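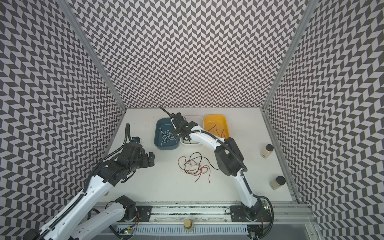 Liebe Frau Faulkner,

der Zwischenbericht für April kommt später als versprochen, und Sie ahnen es vermutlich schon: Bei Masis ist uns was schiefgegangen. Verletzt wurde niemand, das gleich vorweg!

Sie wissen ja, dass wir seit dem Frühjahr Kabelreste nach Farbe sortieren lassen, zwei Arme auf einer gemeinsamen Schiene. Das lief richtig schön, bis der rechte Arm kurz nach 15 Uhr beim Zurückfahren eine lange Litze mitgezogen hat. Die hing am Greifer fest, der Arm fuhr weiter, der linke wollte gerade los – und dann haben sich die beiden am Handgelenk getroffen. Aranka Kocsis hat sofort den Not-Halt gedrückt, aber der rechte Schlitten ist noch 20 Millimeter weitergerutscht. Darf er nicht. Laut unserer eigenen Freigabe sind 3 erlaubt.

Babita Tiwari hat sich dann durch die Protokolle gewühlt (mehr als 4.000 Zeilen, die Arme) und den Fehler gefunden: Nach dem letzten Update von Sasedell war die Bremsrampe der Schiene wieder auf Werkseinstellung. Den Abgleich hätten wir machen müssen, das geht auf meine Kappe. Dass der Greifer eine verhakte Litze gar nicht merkt, ist die zweite Baustelle, und die ist ehrlich gesagt die größere.

Stand jetzt: Rampe korrigiert, Geschwindigkeit halbiert, und es fährt immer nur ein Arm, der andere wartet. Damit haben wir rund 200 Griffe ohne Berührung geschafft. Langsam ist das, ich weiß. Viktória Juhász baut gerade eine Zugkrafterkennung ein, die bei Widerstand öffnet und neu ansetzt. Erste Versuche sehen ordentlich aus, nur bei den ganz dünnen Drähten schlägt sie noch nicht an.

Ans Budget müssen wir nicht ran, das Ersatzgelenk lag noch im Schrank. Den Termin für den Zweiarmbetrieb würde ich aber gern einen Monat nach hinten schieben. Passt das für Gundico? Den Prüfbericht zum Not-Halt schickt Ihnen Rozália Illés, sobald er unterschrieben ist.

Viele Grüße aus der Werkstatt

3 Kommentare · 20 Mal geteilt

Diese Website verwendet Cookies. Mit der weiteren Nutzung stimmen Sie dem zu. Einstellungen | Akzeptieren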